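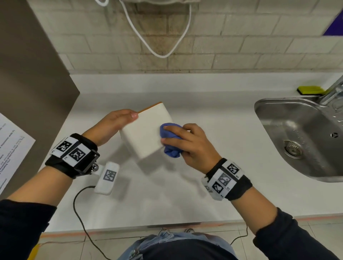 One reader's comment on the previous version of this page was that a machine able to weld a car door should have no trouble with a kitchen counter, and that the answers below were too cautious. The answers have been revised. They are still cautious.

Household and shop-floor chores: frequently asked questions
Updated May – Sanna technical desk

This site uses cookies to remember your settings. By continuing to browse you accept our cookie policy.

Can a robot wipe down small objects yet?
Under fixed conditions, yes. If the object is rigid, has a known shape and is clamped or set in a fixture, a single arm with a cloth pad will cover the surface. Holding the object in one hand and wiping with the other is harder. The two arms have to push against each other with matched force, and the holding hand has to shift its grip to expose the side it was covering.

Why is cloth a problem?
Cloth has no fixed shape. A bunched cloth changes its contact area with every stroke, and the planner can't predict where the free part will go. In the Bodov bench series, 628 wiping attempts were logged with a folded pad and the same number with a loose cloth. The loose cloth was dropped or snagged in 64 of them. The folded pad was never dropped, but it missed inside corners.

What about containers with openings?
An opening gives the holding hand something to hook into, and a person will use it without thinking. A gripper needs to find the edge, judge how much load it can take and stay clear of whatever is inside. Soft contents are easily pulled out. Cakolow's current release treats any opening as a keep-out area, so the object must be held from the sides.

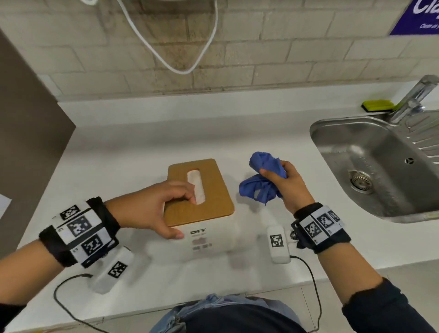 Tissue box with a wood-grain lid, held at the opening; cloth in the right hand.

Does the same apply on the shop floor?
Partly. Machine covers, trays and totes come in known sizes, and the layout rarely changes. Drimberg runs a wipe-down cell that handles 26 tray types and cleaned 1934 trays in its first month. A tray outside the list is rejected and goes to a person.

How is a surface judged clean?
Most systems don't judge it. They record that the tool covered the area at a set pressure. Camera checks find dark marks on a light surface well enough. Clear film, grease and water spots are often missed, and glossy metal such as a sink basin gives false alarms.

Can one unit do the whole counter?
Not without help. Lifting each item, cleaning it, cleaning under it and putting it back is a chain of steps, and an error early on carries through to the end. Loose cables and wet edges add more stops. Units sold for home use generally clean the open area and go around the items.

Should I wait before buying?
For a home, yes, if wiping is the main reason for buying. For a shop, list the parts first. A short list of rigid parts is worth a trial – a long list with soft or odd-shaped parts is not, at present. Ask the vendor for the drop count and the reject count separately. They are often reported as one number.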